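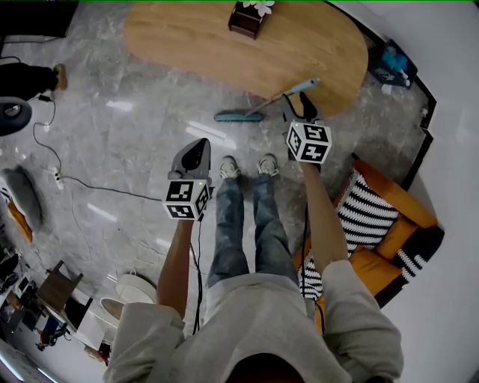 Home
Projects
Join
Calendar
Contact

Wanted: people who will do chores for a robot that can't do them yet

Posted April 22, 2024

The Clorkville Student Robotics Club is looking for participants for Gosling, our household chores project. Gosling is a learning program that is supposed to tidy a living room. At present it tidies a living room the way a cat does. It needs to be shown, many times, by patient people, and the four of us who started this in January have run out of patience and most of our forearms.

What you would do

You hold a gripper in each hand and do ordinary housework with them. Pick up a brush. Put the brush down somewhere sensible. Straighten a cushion. The grippers have marker cubes on top so the software can work out where they are, which means you can't tuck them behind your back, under a chair, or into your sleeve, however natural that feels. They also have cables. You will step over the cables. You will forget, and then you will step over them with more respect.

A session is 2 hours with a break in the middle. We ask for at least 3 sessions. Our target is 2,000 usable demonstrations by the end of the term, and "usable" is doing a lot of work in that sentence. We have 112.

Who we want

Any student in Clorkville, any major, no robotics experience needed. Engineers are welcome but tend to stop halfway through to suggest a better gripper. We've had our best results with a music student and somebody who used to bus tables.

You should be able to stand and bend for a while, since the floor is where most of the mess is. Wear closed shoes. Sneakers are fine. Long sleeves are fine too if you push them up past the wrist. Left-handed people are especially wanted, as Gosling currently believes they don't exist.

We also need one person for labeling. This means sitting down with the recordings and marking where each chore starts and ends. We use a tool called Jekosent, written by a club member who has graduated and stopped answering our messages. If you enjoy undocumented software, please come forward.

What you get

Lunch. Your name on the project page, spelled the way you spell it. A place on the team for the Ivby Cup if you want one, where last year our entry drove into a wall and was praised for its confidence. There is no pay. We asked.

How to apply

Write to Rekha Tiwari through the contact page with your name, your free afternoons, and which hand you write with. A resume isn't necessary. If you send one she will read it, and it will make no difference. Tell us if there's a chore you really hate, so we can either keep you away from it or record you doing it slowly.

New people get a short practice run before anything is recorded. Dropping things during practice is expected. Dropping things afterward goes into a separate folder, and we do look at it.

Recent posts
Ivby Cup: rules for this year's entry
Please return the long screwdriver
Gosling update: cushions, part two
Jekosent keeps crashing (thread)
Notes from the January meeting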